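Tamico open day, Prokthorpe

The doors opened at ten on Saturday and there was already a line down the side of the building. Tamico runs its open day once a year, in February, when the spring returns have been cleared out and the shelves have not filled up again. Tickets were free but had to be booked, and the woman on the desk told us all 500 had gone by the Thursday before. We were given a paper wristband and a folded map and sent up the stairs in groups.

Tamico takes in used household clothing, sorts it, mends what can be mended and sends it out again in bundles to shops and families. The site used to be a carpet warehouse. It has two floors, a loading bay at the back and a row of small furnished rooms along the upstairs corridor, which were the part I had come to see.

We started in the bay. Bags come in on wheeled cages and are weighed before anyone opens them. The board by the scale said 874 pounds for the day before. Our guide said that was a slow Friday. Coats and shoes are pulled out first and go to another building, so what moves up the ramp is mostly shirts, pants, sweaters, bedding and children's clothes.

The sorting floor is louder than I expected. There are long tables on both sides and a belt down the middle, and people stand at the tables with bins behind them. They check the collar, the cuffs, the seams under the arms and then the front, in that order. A shirt takes a few seconds. Anything with a missing button or an open seam goes in a blue bin for the mending room, and stains go in a gray one. I asked what happens to the gray bins and was told that most of it is cut up for rags and sold by the sack.

The mending room was quiet, with eight sewing machines, a button wall and a radio. Visitors could bring one item for repair. I had brought a pillowcase with a split corner and got it back within ten minutes. There was a jar on the table for donations.

Upstairs, the corridor rooms are set up as they would be in a house. Two have a bed, one has a dresser and a closet rail, and the last is a laundry room. Tamico uses them for its folding classes, on the idea that people learn a fold more easily in the kind of place where they do it at home. The classes are called Odivine, after the street where the first ones were held, and they run in six-week blocks. A place costs 40 dollars.

We were in the second bedroom for the folding session. It was all done on the bed, on top of the spread, with the clothes laid down flat.

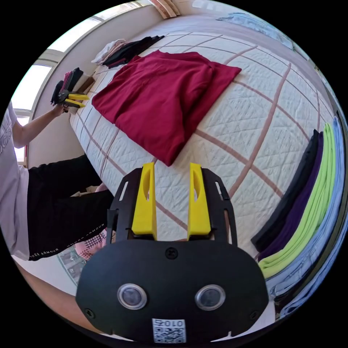
Folding on the bed: the crimson shirt, with the tall stack along the right side.

The fold they teach for shirts is a plain one. Lay the shirt face down and smooth it from the collar out. Bring one side in to the middle, turn the sleeve back on itself so it runs down the body, then do the same on the other side. Fold the bottom up to the collar and turn it over. The instructor had us leave a finger's width at the collar so that the fold does not push it out of shape. Sweaters get the same treatment with one extra fold, and she does not recommend hanging them at all.

Stacking took up more time than folding. Put the folded edge toward you, and turn every other piece around if the pile starts to lean. Heavy things go at the bottom – jeans, sweatshirts, anything with a lining. She was firm about not sorting by color until the very end. People who start with color, she said, spend the afternoon moving the same five shirts from one place to another.

I had always folded on a table, and I will say the bed is easier on the back if it is a high one. On a low bed you would want to kneel. A quilted spread also keeps thin fabrics from sliding.

Lunch was soup and bread in the Ismail room, which is the old warehouse office. It has seats for 89, according to the sign on the door, and they were all taken when we got there, so we ate standing by the window. The soup was lentil and cost four dollars. Coffee was included.

The afternoon tour went through the packing area, where bundles are made up by size and tied with cotton tape. There was a sale table near the exit with sheets, towels and odd curtains. I bought two bath towels and a tablecloth.

Parking is limited. The lot across the road fills early and the side streets are permit only, but the bus from Prokthorpe station stops at the corner and takes 12 minutes. The stairs are steep, and the elevator is a freight one that has to be asked for at the desk. Booking for next year's open day goes up on the notice board in December.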